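Robotics club, end of term talk, speaker notes
Amparo Huaranga, December

OPEN (2 min max, they start at 7 sharp)

Say hi. Thank parents for coming. Don't do the long history again, did it last year and lost the back row.

One line: we have two arms, 11th and 12th graders, and a table full of small stuff. The job this term was getting two arms to share one table without hitting each other. Sounds easy. Took us to Thanksgiving.

WHY TWO ARMS

One arm can pick and place all day. Second arm = you can hold a thing AND do something to it. Hold the jar, open the jar.
Trouble is the middle of the table. Both arms want it.
Ask the room: who's ever cooked with someone else in a small kitchen? (wait for hands)
That's the project.

WHAT THE KIDS DID

Team Oltham: the left arm. Wrist and finger pads, most of the teaching by hand.
Team Cornow: right arm, plus the stop rule (if the grippers get closer than 60 mm, the right one waits).
60 was a fight. Started at 100, way too shy, the arms never met at all. Dropped it, scraped a finger, went back up. Good argument to hear, both sides had charts.

Log sheet goes up next if the projector works. 198 tries written down by hand. Do NOT read it out. Point at the column marked "why" and let them look. Kids filled in why for every miss, even the dumb ones. Favorite: "I leaned on the bench."

Target is to have 1,000 by spring so the spring group has something to train on.

THE TOY

Small white blocky thing with an orange striped piece on top. Half the club says fish, half says bird. Don't get into it on stage.
Why it's hard: the striped part is a triangle and it sticks up at an angle, so where do you grab? White body is easier but then the fin (crest?) is in the way of the other gripper.
Slow down here, this is the part people ask about after.

Pictures, leave each one up a while, let them find the toy: 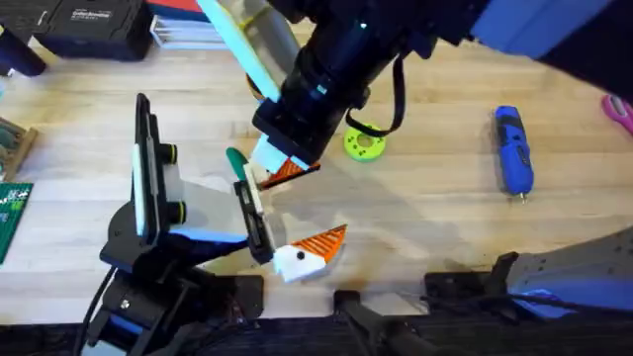
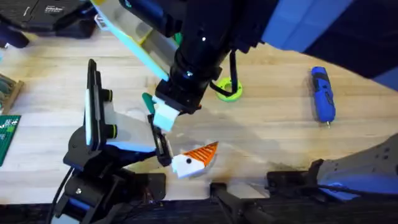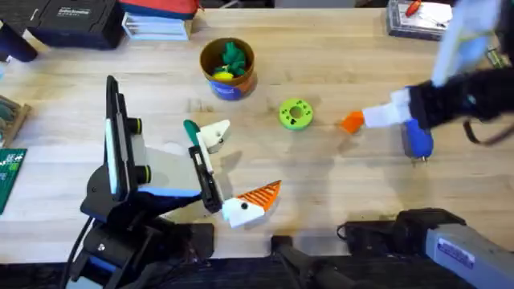

Both arms at the bench with the orange and white toy, all three slides.

Talking points while these are up:
- first slide, toy is in the left arm's gripper. Look how near the other one is. This is the handoff zone everbody worried about
- second, toy's on the table, grippers over it. Ask the crowd which arm should go first. There's no right answer, we changed it twice
- third, toy on the table again, one arm in from each side. Point out the green ring in the open part of the table, that's the next object on the list. Round, flat, hole in the middle, very different grab
- shadows on the wood. Mention that shadows bother a camera way more than they bother us. Tkachenko worksheet covers it, copies by the door

WHAT WENT WRONG (keep it light)

Cables. Say it twice. Cables.
A screw backed out of the left wrist in October, we lost a whole afternoon.
Our first plan had both arms moving at full speed, which, no.
Two kids wrote the same function under two names and both got called. Arm went there, came back, went there again. Took a week to spot. Parents laugh at this one, pause.

WHAT WENT RIGHT

The quiet kids ran the log. Put them on the timer after that and now they run the meeting.
Nobody missed a demo.
Brekel notebook method: one page per session, date, what we changed, what happened. If you change two things you have to start a new page. Annoying and it works, keep doing it.

NEXT TERM

Green ring. Then two objects out at once.
Left arm gets new finger pads, Oltham kids already drawing them.
Need: one more adult for the late session, cable ties, tape.
Sign up sheet is on the back table. say where the back table is

QUESTIONS

Likely ones:
Does it cost the families anything? No, same as last year.
Can 9th graders join? Spring, yes, they start on the log.
Is it safe? Stop button drill every session, first five minutes, no exceptions.
Will it take jobs? Keep short, hand to the seniors, they're better on this than me.

End by 7:40. Chairs!!

Related
Cornow stop rule, one page version
How to fill in a log sheet
Spring sign up
Notes from last year's talk

Contact: Amparo Huaranga, club advisor | © Robotics Club | Back to top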